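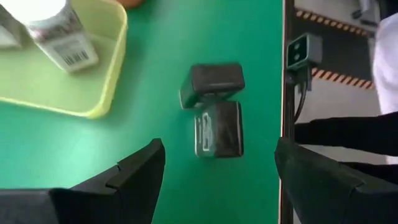

Two small dark boxes on the green table.

January, caking trial for ground pepper, second run

Started 8:40. Carrying on from the first run, which I wrote off when the humidity chamber drifted overnight. The question is the same as before. The pepper from Leinonen clumps in the jar after the seal is broken, and the customer on the Drometano job wants to know whether to change the grind, the liner, or the storage advice printed on the pack. Batch is 1689, same as last time, from the second sack. The first sack is folded over and clipped but I don't trust it now.

Chamber set to 60 percent relative humidity. Wenceslao replaced the door gasket and it held through the warm-up without the slow climb we had before. The Akton probe and the wall hygrometer still disagree slightly. I am going by the Akton probe because it was checked against the salt solutions and the wall one never has been.

Weighed out 213 g for the open tray. That is an odd amount, but it is what fills the tray level with the rim, and I wanted depth to match the first run so the two can be compared at least for the early readings. Covered tray got the same. Spread with the plastic card and did not tap either one. Last time Emiliano tapped one tray and I tapped the other, and his settled noticeably denser.

Fine and coarse grinds are both in, fine on the upper shelf, coarse below. I should have thought about swapping shelves halfway. The fan is at the top and the upper shelf probably sees drier air just after the heater cycles.

Sieve: the Dravitz one, brushed out dry. Do not wash it between readings. It takes far too long to dry in the mesh corners and the first fine sample sticks. Brush, knock on the bench, brush again, then look through it against the window.

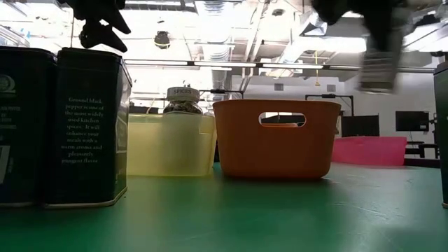 Back of the table: pepper tin, yellow bin, and the glass jar with SPICES on the lid.

Read the front of a retail tin while the chamber was settling. It talks about warm aroma and pungent flavor. I would like to see what other packers say about keeping the product dry, so if anyone has old packs at home, copy down the storage wording for me. Our draft says "store in a cool, dry place," same as every other packet in the cupboard, and it does nothing for someone who shakes pepper straight over a steaming pan. That is my guess at where most of the water comes in. The chamber can't show that. It would need a separate test with a kettle and a shaker, and a decent way to keep the distance the same each time.

11:15. First reading. Fine open tray has a slight skin that breaks with a touch of the spatula. Coarse open tray flows normally. Covered trays both look as they did going in. Weights entered on the sheet.

14:30. Fine open tray is skinned all the way across and the lumps from one corner stayed on the sieve until I brushed them. They crush between finger and thumb with no effort, so I have called it "soft" on the sheet. Emiliano would have called it "moderate." We need to agree on those words before the next grade goes in. My suggestion is to drop a fixed weight on the lump and write down whether it breaks, and leave words out of it. He has some brass weights that would do.

Smell is noticeably weaker from the fine open tray than from the covered one. No measurement for that, only me and Wenceslao sniffing, and he has a cold. Writing it down anyway.

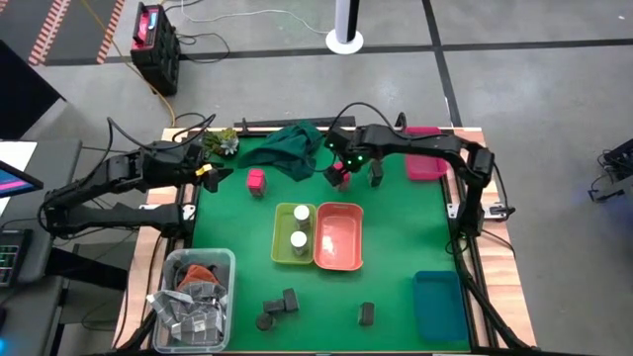 Coarse open tray at 16:50 still flows but more slowly down the chute, and it left a dusting on the metal that it hadn't left in the morning. Repeated the pour and got the same. Cleaned the chute with the dry cloth, poured the covered coarse sample, no dusting. Chamber log shows a small dip when I had the door open too long finding the tongs. Keep the tongs on the hook.

Full run is 48 hours, so the last reading falls in the afternoon. Wenceslao is doing the early check for me. Notes for him: take the upper shelf first, close the door between shelves, and weigh before sieving. The balance needs its warm-up or it wanders in the last digit. If the humidity has moved, write down what it says and leave the dial alone.

Still to do:
Ask Leinonen how long the sack sat before shipping.
Find the liner samples, both thicknesses.
Agree the lump test with Emiliano.
Order a second sieve in the same mesh.
Work out the kettle and shaker test.

Lights off in the chamber room at 17:20, logger running.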